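Plikden Trace
Hand and object perception for egocentric task video

Overview | Modules | Requirements | Licensing | Release notes

Plikden Trace is a perception library for teams that train manipulation policies on head-mounted video. It takes a recorded clip or a live stream and returns per-step hand state, object masks and contact labels, all on a common time base. Trace runs offline on a workstation or as a node alongside an existing planner. It does not control an arm and has no motion output of its own.

The current release is aimed at installation and maintenance work: cable routing, trim, fixtures, low cabinets, anything done close to a wall or floor. Earlier releases were tuned on tabletop clips and performed poorly once the work surface was no longer a table.

What it handles

Long, thin parts. A cable channel, a conduit or a length of trim may enter the view at one side and end under a hand. Trace represents such parts as a centerline with a profile, and keeps the visible end as a separate keypoint. A planner can then ask for the end of the part without knowing its full length.

Repeating detail. Slotted and ribbed faces cause trouble for feature matchers, which tend to slip by one slot between updates. The tracker locks to the end keypoint first and treats the slots as texture.

Two hands on one part. Left and right are solved jointly, with a contact label for each fingertip (none, touch, press, grip). A bare forearm and a sleeved one are both accepted in the same clip. 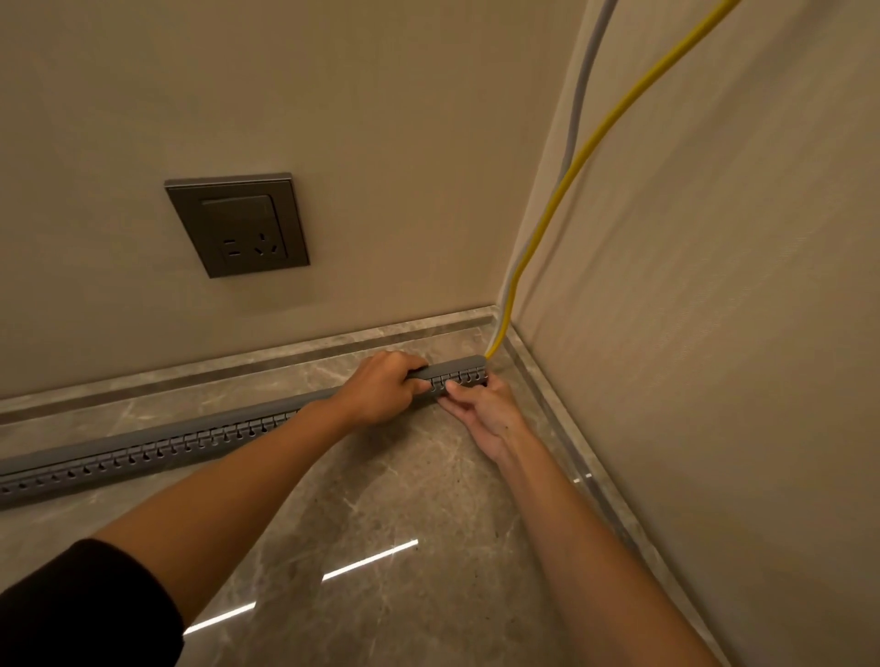 Cables are handled by a separate module, Endov, included with all licenses. Endov fits a spline to each visible cable and stores an over/under flag at every crossing. Where two cables run close together, color is used as a weak cue only, and it can be switched off for sites where every cable is gray. If a cable enters a channel or a gland, the spline ends at the entry point and the hidden section is marked unknown. Endov does not guess at it.

Reflective floors

Polished stone and sealed concrete produce bright streaks under linear lights. In release 3 these were often returned as edges, and in a few clips as short segments of trim. Release 4 adds a reflection test that compares each candidate edge against camera motion over a short window. Streaks that move with the viewer are dropped. The test needs some head movement to work — with a fixed camera it is disabled and a warning is written to the log.

Marble veining can still produce false centerlines where contrast is high. Raise line_min_support from 20 to 37 on such sites. Ans Mertens has posted a tuning note on the support pages that covers this setting and its effect on thin white cable.

Output

Each processed step contains:
hand pose, left and right, with confidence
fingertip contact labels
part masks and centerlines
cable splines with crossing order
fixed references (wall corner, floor line, outlet plate)

Fixed references are worth enabling for any work in a corner. Two wall planes and a floor plane give a full pose anchor, and drift over a long clip is much lower with the anchor on. An outlet plate, when visible, is used to check the vertical direction. It is never used for scale, as plate sizes differ by country.

Files are written in the Cuevas log format, one per clip. A converter to plain CSV is supplied, though it drops the masks.

Limits

Clip length: 700 seconds per file. Longer recordings are split on import.
Live mode: 20 steps per second on the reference workstation.
Cable module: a cable must be in view for at least 300 milliseconds before a spline is returned.
Clear plastic parts are not supported.
Gloves are supported in offline mode only.

Licensing

Single workstation, site and research licenses are available. Research licenses include the annotation tool, Jiltley, with correction of contact labels by keyboard. Site licenses include it from May onward.

Evaluation copies run the full library and stamp the output files. Send requests to Heriberto Palomino in technical sales, with the camera model, lens type and one sample clip from the intended site.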